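Features > Homes > The Smallest Room

The corner lavatory, and other diplomatic matters

14 February 2024, by the Wetero homes desk

The owner of the bathroom at Urusitz has cleaned it for a living, on and off, for 39 years, first as a hotel housekeeper and lately as landlady of 3 holiday flats. She asked not to be named. "I'd like to be known for something else," she says, putting the kettle on.

The lavatory was her first battle. Her builder wanted it square to the wall; she wanted room to get round it with a cloth. It went in at an angle. "He said it looked as if it was leaving the party. I said good, so long as I can mop behind it."

She approves of the button in the tank lid ("one less handle to wipe") and has never got round to peeling the sticker off the inside of the seat cover. "Guests think it's instructions. It keeps them on their toes."

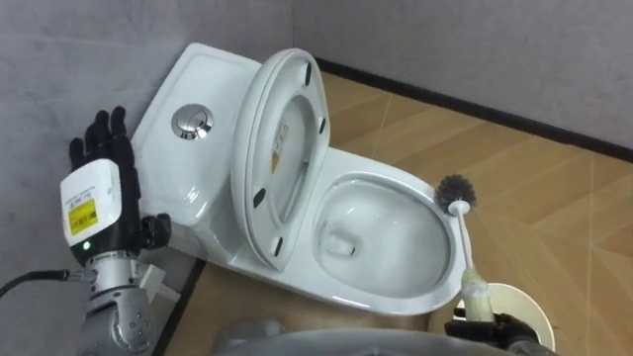 On brushes

Her views here are firm. The handle must be long and the head round, and nobody is to carry it dripping across her wood-look floor. "Tap it on the rim, let it hang, count to 100. People get to 4."

And the wastebasket? Hers is cream, and it lives in front of the lavatory, where visitors from the Mekodum office tell her it will be kicked.
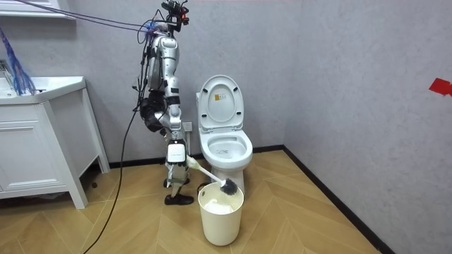

"It does get kicked," she concedes. "Then they remember it's there and use it." The white vanity cabinet holds the spare rolls, the descaler and a tin of Sarıgül hand cream that she doesn't share. She plans to regrout in March, a thing she has been planning for nearly 3 years.

Contact the desk | © Wetero | Back to top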